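The Long Way to a Short Swim

I learned to swim at 43, which my sister says is the sort of thing people do instead of buying a motorcycle. She may be right. I'd spent my whole life as the person who minds the bags at the beach, and I was good at it! I had a folding chair, a wide hat and a system for keeping sand out of the sandwiches.

Then we moved to Liltov, which has a lake on one side and a river on the other, and the bag-minding got harder to keep up. Everyone here swims. Kids swim before breakfast. My neighbor Ottilie Danzer swims in November, in a wool hat, and then comes over to borrow sugar with her hair still dripping down her collar.

So I signed up for the adult beginners' class at the Sakach pool. Lessons ran for 18 weeks, evenings, in the shallow end, after the water aerobics people had gone home and taken their music with them.

My teacher was Lumturie Đorđević, and on the first night she had us put our faces in the water and hum. That was the whole lesson. Thirty minutes of humming. I'd bought new goggles and a suit with a serious-looking stripe, and I stood there buzzing like a refrigerator next to a retired bus driver called Mathias Reisinger, who kept coming up to ask whether it mattered what tune.

(It doesn't. He hummed polkas.)

What I hadn't understood is how much of swimming is breathing out. I'd always thought of it as an arms-and-legs business, but mine were fine from the start — strong, even, if I can brag a little. The trouble was that I held my breath the second my mouth got wet, and a person holding her breath gets about as far as the first ladder before she has to stop and hang on to something. By the fourth week I could hum the width of the pool. By the sixth I'd stopped humming and was just blowing bubbles, like everybody else, and I went home and ate an enormous bowl of noodles standing up at the counter.

There's a hunger that comes with swimming that I'd heard about and never believed in. It isn't like being hungry after a walk. It arrives in the changing room and by the parking lot it's running the show. Đạt Bùi, the youngest in our class, used to keep a whole cold roast chicken in his car, wrapped in foil, and he'd share it if you got there fast. I still think of cold chicken as a pool food, the way other people think of popcorn at the movies.

Somewhere in the middle I quit for two weeks. I'd like to say I was sick, but I was sulking. We had moved on to floating on our backs and I couldn't do it. My feet went down and the rest of me followed, over and over, while Mathias lay out there beside me like a parade balloon. I told Lumturie that some bodies just don't float and she said, very kindly, that mine would if I quit looking at my toes to check.

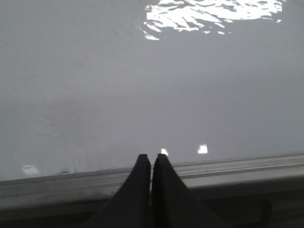 I went back, obviously. I looked at the ceiling. My ears filled up, everything went quiet and far away, and for a good long while I lay there thinking about whether we were out of dish soap. When I finally stood up I'd drifted clear across to the other side and Đạt was clapping.

The lake came later. Skalville has a little public beach with a rope line and a wooden raft, and the raft is 63 strokes from shore (my strokes, which are short). Ottilie came along beside me doing a sort of lazy sidestroke and talking the entire way about her brother-in-law's divorce, and I have never been so grateful for gossip. I couldn't answer, so I just kept breathing out. Then there was the ladder, slimy under my feet, and I was up on the boards with my heart going like crazy.

From out there I could see my chair on the sand and, next to it, all our bags with not a soul watching them.

I swim three mornings a week now. I'm slow. A man named Cyrill Egger, who must be eighty, laps me and says "good morning" each time he goes by, so on a bad day I get four good mornings before I'm done. Lumturie starts a new beginners' class after the holidays and has asked if I'd come in the first night and stand in the water with them. I said I'd bring a chicken.

More from this section
My Mother's Garden Has Opinions
Taking the Slow Bus to Cheung
The Case for a Second Breakfast
What We Ate at the Skalville Fair

Contact the editors | Subscriptions | Copyright, all rights reserved | Back to top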